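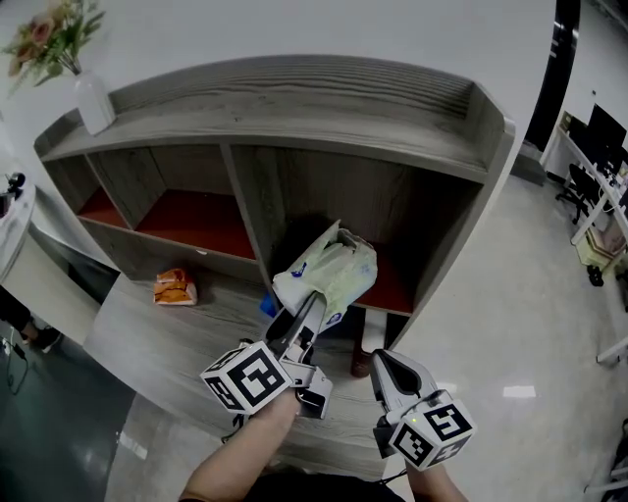 Paying to have a good bookcase crushed makes no sense when a family across town would gladly take it, Olaia Robles told the Arroyo town council on Thursday evening, shortly before members voted to change how large household items are collected.

Under the new rules, residents who book a bulky pickup will be asked whether the item could be used again. If they say yes, it will go to the Flostolach reuse warehouse on Bendis Street instead of the transfer station. Reuse pickups will be free. Regular bulky pickups will still carry a charge.

The change takes effect in August and covers shelving, cabinets, tables, chairs, dressers, bed frames and desks. Mattresses, sofas with torn covers and anything with water damage or signs of insects will be treated as trash, as they are now. Appliances are handled under a separate program and are not affected.

Tima, the company that holds the town's hauling contract, will make the reuse pickups on its existing routes. A second truck with a lift gate and moving blankets will follow the regular one on bulky days. The compactor trucks now in use cannot carry furniture without breaking it, which has been the main obstacle to earlier proposals.

Town records show 464 bulky pickups last year that included at least one piece of wooden furniture. The public works department does not know how much of it was in usable condition. Drivers do not inspect items, and the booking form has never asked. A new form will have a short set of questions on condition and a place to attach a photo.

Each household may book 2 reuse pickups a year. Council members talked for some time about whether to set a limit at all. Those in favor said that without one, landlords clearing out several apartments could fill the truck and leave no space for anyone else. Those against said the town should take as much as people were willing to give. The limit stayed in, with a promise to look at it again after the first winter. Landlords can still bring furniture to the warehouse themselves on any day it is open.

The council also raised the fine for leaving furniture at the curb without a booking to $200. The public works department had asked for the increase, pointing to the blocks near the bus depot, where dressers and chairs are often left out for days at the end of the month and are ruined by the first rain. One member voted against the fine, saying it would fall hardest on renters who have to move out quickly and may not have a phone number to call or a car to borrow. A first offense will bring a written warning only.

Several residents spoke during public comment. A man who has rented on Bendis Street for many years asked whether trucks would be backing up to the warehouse early in the morning. The department said deliveries would not start before 8 a.m. and that the loading door faces the rail line, away from the houses. Another speaker asked if people who give furniture could find out where it ended up. They will not be told, though they can ask for a receipt for tax purposes.

Flostolach opened in a former tile showroom and has been taking donations at the door since then. It sells furniture at low prices and gives some of it away through referrals from schools and the county housing office. The most requested items are small dressers, kitchen tables and low open shelving, and the warehouse often runs out of all three. Large entertainment centers built for older televisions are hard to place, and it may turn those away even if a resident has marked them as reusable. Tima would then take them to the transfer station at no extra cost to the resident.

The warehouse will add 1,000 square feet of floor space by opening up a back room now used to store tile displays. A small repair bench will go in along one wall, where loose joints can be glued and missing shelf pins and drawer pulls replaced. The warehouse does not plan to refinish or paint anything.

Residents booking a reuse pickup are asked to do the following before the truck comes:

Empty all drawers, shelves and compartments, including papers and food wrappers.

Remove decorations and anything else standing on top.

Wipe down surfaces. A damp cloth is enough.

Tape loose hardware in a bag to the inside of a drawer or to the back panel.

Leave glass doors and glass shelves in place, and note them on the form.

Items should be on a porch, in a garage or just inside a ground-floor door by 7 a.m. Furniture meant for reuse should not be placed at the curb, where the regular crew may take it for trash. Crews will not go upstairs or take apart pieces that do not fit through a doorway. Anyone who cannot move an item to the ground floor can say so on the form, and the warehouse will call to see if help can be arranged – though it may mean a longer wait.

Some on the council wanted the town to collect furniture from neighboring communities for a fee. That idea was set aside until the new truck has been running for a while. The current contract with Tima covers only addresses within town limits, and any change would have to be negotiated.

Money for the first year comes out of the existing solid waste budget. The public works department expects part of the cost to be made up by lower fees at the transfer station, where the town pays by weight. It will report on costs and the number of pieces delivered to the warehouse at the end of each quarter.

Robles, who had spoken at two earlier meetings on the same subject, asked that the form be offered on paper as well as online. The council agreed without a separate vote. Paper copies will be kept at the library, the town hall front desk and the warehouse.

Bookings open at the end of July by phone or through the public works page. Regular bulky pickups that have already been scheduled will go ahead as planned, and residents who would like to switch one to a reuse pickup can do so by calling the department at least a day before the collection date.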